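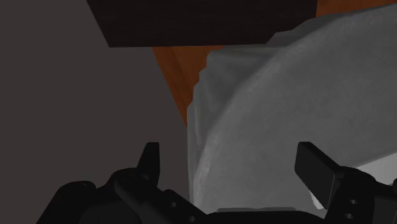
The Lalstead Box gathers all 4 seasons of the crime serial Barnelside on Blu-ray, for everyone who gave up on it in the second season and has been lying about that at parties ever since. It runs to 24 episodes, most of them set after dark, in a port town where the streetlights seem to have been sold to pay off a councilman. Shadow detail matters on a show like this. A nearly black-brown board should still show its faint wood grain, and a flat dark grey wall beside it should stay grey and stop there. On the old DVDs both would have gone the same shade of soup, along with two of the suspects.

The new transfers were made from the original camera negatives, except for one reel of episode nine, which came from a broadcast tape and looks it. We cleaned it up as far as decency allowed.

Extras include a 119-minute documentary on the making of the show, longer than any episode and with more arguments in it. There are commentaries on the first and last episodes of each season, a reel of bloopers in which hardened gangsters fail to open a car door, and the alternate ending that test viewers hated. We rather like it. The 483-page script book comes with the Kullum edition only and will stop most doors.

Choose your edition:

Standard edition: discs and a slim booklet in a plain card slipcase.

Kullum edition: everything above, plus the script book, a fold-out map of the town and the Arain soundtrack on CD, saxophone included.

Subtitles: English for the deaf and hard of hearing, Spanish, French. We recommend the English to everybody, given how much of the plot is mumbled into coat collars.

Region: A. Sound: original stereo and a new 5.1 mix.

Orders placed before noon on Monday ship the same day. Sealed sets can be returned. Opened sets can't, even if you've guessed who did it.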